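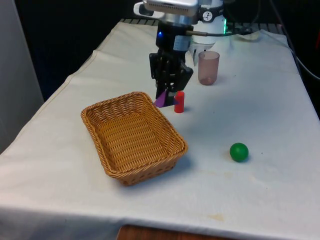
Low wicker basket on the white cloth, with the red cylinder, the purple piece and the plastic cup

Plirnar Home & Odds List, message 193
From: Jhonatan Montoya
Date: 2/29/24
Re: Re: what are you all using for small stuff??
4 min read

Hi Rongrong, hi everybody,

I'm so glad you asked, because I have opinions about baskets and my family is tired of hearing them.

Rongrong Kong wrote:
> I've got a drawer full of little loose things, bits of games, balls, blocks,
> a cup that goes with nothing. I tried a deep fabric bin and it all sinks to
> the bottom and I have to dump it on the floor to find anything. What are
> you all using? Also does anybody put a real cloth on their sorting table or
> am I just making laundry for myself? I saw a wicker one at Mestus but the
> sides looked too low to hold much.

Get the one with low sides! That's my whole answer, you can stop reading there if you're busy. I had the deep bin too (two of them, the gray kind with the handles that rip) and it was the same story as yours. Mine now is a plain rectangular wicker one, tan going on golden brown, rounded corners, with a thick braided rim. I got it at Ghaffari, the shop behind the post office in Plolville, for five dollars with a chunk of somebody's yarn still stuck in it. You can see the whole inside of it from wherever you're standing, and that's what I like. If the purple piece is in there, I can see the purple piece.

Check the bottom before you buy, though. Some of them have a loose open weave down there and anything thin will slide right into the gaps and hang there. You want it woven tight. I run my hand over the inside as well, for splinters, and to see if any of the ends are popping up.

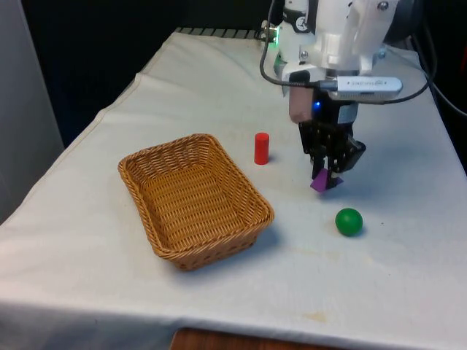
As for the cloth, yes, I use one and yes, it's laundry. Mine is white and it hangs over the front of the table, and it's got wrinkles and a few pale tan stains I've quit fighting with. I still wouldn't give it up. Something like a green ball or that shiny red cylinder shows up on white right away, and on my bare table I used to lose things in the wood grain (my eyes aren't what they were in April, never mind ten years back). Smooth it out with your hand first or your upright pieces will lean on a crease and go over. I don't iron it. Davoud Tehrani irons his, he's told this list so more than once.

I take everything out, put the empty basket down on the left side, and spread the odds and ends on the right. Then I go for the easy ones first, the balls and anything that rolls. The cup I leave for the end. If it's still a cup that goes with nothing by then, it can hold pencils.

One thing I haven't figured out is cleaning the weave. I've been using an old toothbrush and it takes forever. Does a vacuum hose wreck it? Somebody must know.

OK, soup's on the stove, got to run. Tell me if you go back for the Mestus one!

Jhonatan

Filed under: Around the House > Baskets, Bins & Small Stuff

Comments (4)

Wai-kit Man: Vacuum is fine with the soft brush on the end. Keep it on low.

Sebastian Jitaru: I paid almost 80 dollars for a wicker one and the rim came undone the first winter. Five dollars, I'm jealous.

Davoud Tehrani: I do iron mine and I'd do it again.

Rongrong Kong: Going back tomorrow for the low one, thanks!! Will check the bottom.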